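Emness Hand-Held Gripper, pair

Stock status: in stock, ships from our Adley warehouse
Page last updated 2 Nov 2023

The Emness is a two-fingered gripper that you carry in your hand. It is used to record demonstrations for a robot arm without having the arm in the room. You squeeze the trigger, the fingers close, and the camera on the tool records what the fingers are doing. The recordings are then used to train the arm to do the same job.

It is sold as a pair, one for each hand, as most household tasks need two. Single units can be ordered as spares.

What people use it for

Most of our customers record folding, sorting and tidying. Cloth is the hardest of these for a robot to learn from remote control alone. An operator sitting at a control desk can't feel the fabric and tends to work slowly. With the gripper in your hand you move at close to your normal speed, and you can work in an ordinary bedroom or kitchen.

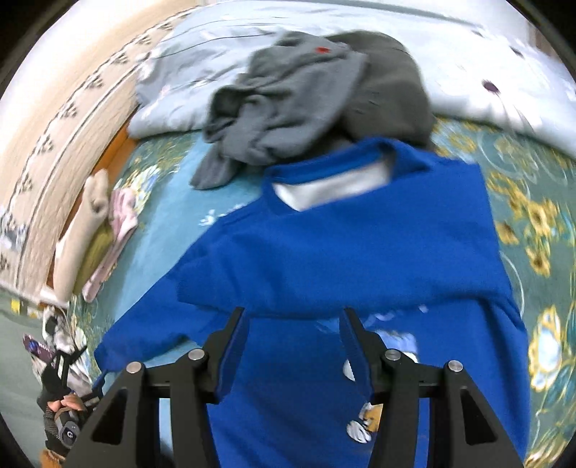
Gripper over a blue knitted sweater on a bed. The second handle, with its trigger, is at lower left.

The fingers are flat black plates with a cut-out, and they have inner pads that meet the fabric. For knitwear we suggest approaching from above with the fingers open and taking hold of a small amount of cloth. Large handfuls tend to slip and make poor recordings. Lay the garment flat before you start, and keep other clothes to one side unless sorting them is part of the task.

Thin gloves are fine. Thick ones make the trigger hard to feel.

In the box

Two grippers with trigger handles
Two sets of spare finger pads
Charging lead
Hex key for the finger screws
Printed setup card

Specification

Fingers: two per gripper
Weight: 700 g each
Maximum opening: 66 mm
Recording: starts and stops from the handle
Pad life: 2,000 grips on cotton, less on rough fabrics

Setting up

Charge both grippers fully before first use. Open and close each one a few times with nothing between the fingers so that the software can find the end stops. Repeat this whenever you change the pads.

Keep each recording to a single task. For a first training set on one type of garment, roughly 39 recordings is enough to see whether your method is sound. Vary the starting position of the garment between recordings.

Compatibility

Recordings can be opened in Vatimar version 4 and later. The same fingers fit the Niazi arm with the adaptor plate, sold separately. We do not supply adaptors for other arms at present. The older adaptor was withdrawn in August and does not fit this model.

Spares and returns

Finger pads are sold in packs of four. Unused grippers can be returned within 30 days in their original box. For questions about fitting or repairs, write to Bernardo Rocha in technical support through the contact form, and include the serial number from inside the handle.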